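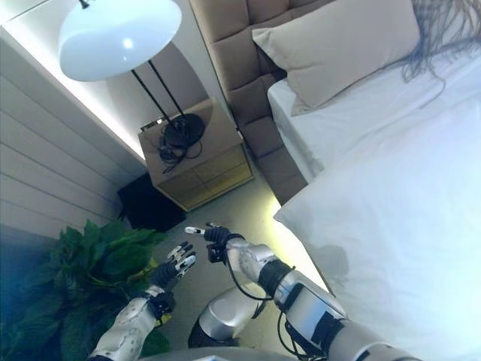 Hi Raghda and all, I'm firmly on the side of shorter swaps! We did 27 nights in October and by the end I was homesick for my own kettle. Two weeks is about my limit. And please, whoever you swap with, clear out a drawer for them. A bed with a nightstand next to it is lovely, but I can't live out of a suitcase for a month (I tried, everything I own was wrinkled). 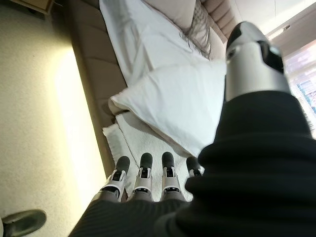 On 26 Aug 2023, Raghda Atallah wrote:

> Has anyone done a swap longer than 14 nights? Maya says go for it, but I worry about the plants and the mail. Also, do you leave food in the fridge or empty it?

Mail is easy, just have the post office hold it. Plants, ask a neighbor, and don't make the swappers do it. Our fern never came back.

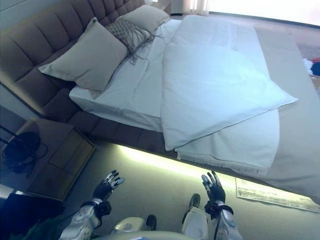 As for the fridge, I leave eggs, butter and milk and toss the rest. Hadi leaves a whole lasagna, but he's Hadi. I also put $60 in an envelope for small repairs, which saves a lot of back-and-forth texting.

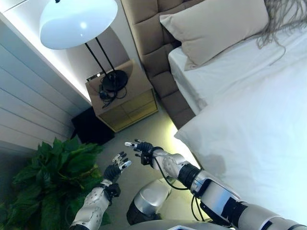 *The bedroom, looking down*

Mireille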